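4. Why people keep the case

4.1 Where the question came from

I should own up to my own habits first. I have kept drill bits in a jam jar for most of my adult life, and I came to this study fairly sure that fitted cases were a waste of shelf space. My co-author Svenja Sauerland thinks the opposite, and a good deal of what follows started as an argument between the two of us over lunch. She keeps everything in the tray it came in. I had always put that down to temperament, and she had always put mine down to laziness, and neither of us had any evidence at all.

So we went and asked people. The interviews described in Section 3 gave us 30 households, all in the same small town, and in each one we sat down wherever the tools happened to live (a cupboard under the stairs, quite often, or a cold garage) and talked for 50 minutes. I did most of the talking in the early ones, I'm afraid, and Knut Rieger very kindly pointed this out when he read the transcripts. The later ones are better. Where I quote from the early interviews below, I've tried to pick bits where the other person got a word in.

4.2 Cases and the people who gave them

The first thing that struck me was how often a fitted case was a present. People buy themselves a loose screwdriver when they need one, but they give each other sets, and a set comes in a case. This matters more than I expected. Yavuz Tokgöz, who let us use his full name and has been very patient with my follow-up calls, had two hammers he could lay hands on and a third he had never used, still sitting in the case his father-in-law had handed him when he moved house. He wouldn't hear of taking it out. "It would leave a hole," he said, and when I asked what was wrong with a hole he laughed and changed the subject.

That phrase, or something like it, came up again and again. People talked about gaps, holes, missing teeth. One woman told us she had bought a replacement pair of pliers purely to fill the space, although she had a perfectly good pair in the kitchen drawer that didn't fit the moulding! Earlier writing on household storage tends to treat a container as a neutral thing that stuff goes into. Our interviews suggest that a fitted case makes demands. It knows what ought to be there, and it tells on you.

4.3 The borrowed tool

Lending was where feelings ran highest. Gerd Harms, who is retired and lends to most of his street, keeps two sorts of tools in his head: the ones that live loose in a crate, which he hardly thinks about, and the ones with a shaped place of their own. He could tell me at once which of the second sort were out on loan and with whom. Of the first sort he had only the vaguest idea. I pushed him on whether this was simply because the cased tools were dearer, and he said no, the best spanner he owned was in the crate and might well be at his nephew's.

We found the same split in 11 of the households that lent regularly. I don't want to make too much of it, because people who lend a lot are a chatty bunch and may just be better at telling stories. Timo Engelhardt, who coded the transcripts separately from me, was more cautious than I was and marked seven of those as clear cases. We have gone with his figure in the tables and mine in the discussion, and the difference is explained in the appendix.

4.4 What the shaped slot does

What we mean by a fitted case in this paper is quite narrow. A toolbox with a lift-out tray doesn't count, and neither does a canvas roll with equal pockets. There has to be a recess formed for one particular tool, so that the tray itself carries a sort of memory of the set. Figure 1 is typical of the kind: ribs and dividers moulded in grey plastic, with separate slots for the tools, most of them in matching red and black.
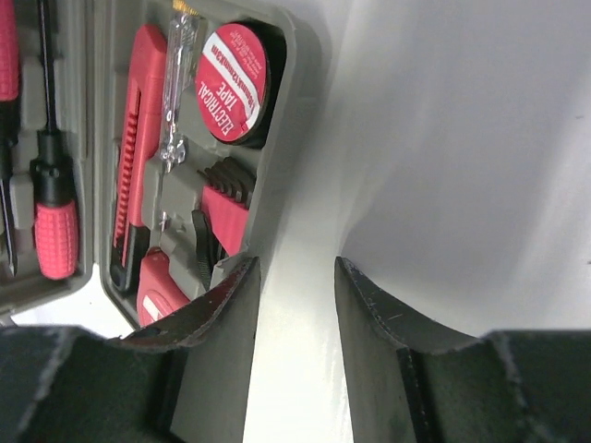 Figure 1. Fitted tool case with a screwdriver in one of its long compartments.

Do people with fitted cases lose fewer tools? They notice a loss sooner, and our interviews can't tell us whether they lose fewer in the end.

I would love to have a firmer answer than that. The trouble is that people with loose collections often didn't know what they had owned in the first place, so there was no sensible starting point to compare. Svenja suggested asking everyone to write a list in June and another the following spring, and we may yet do it.

There was also a smaller group who had given up on the case altogether. They usually blamed the case for it - the lid wouldn't shut, or the slots were so tight that getting anything back in was a chore. One man had sawn the tray in half so it would go in a drawer. He still put the tools back in their own slots, in both halves, and he looked a bit sheepish when I noticed. We return to him in Section 5, where the question of repairs and alterations is taken up properly.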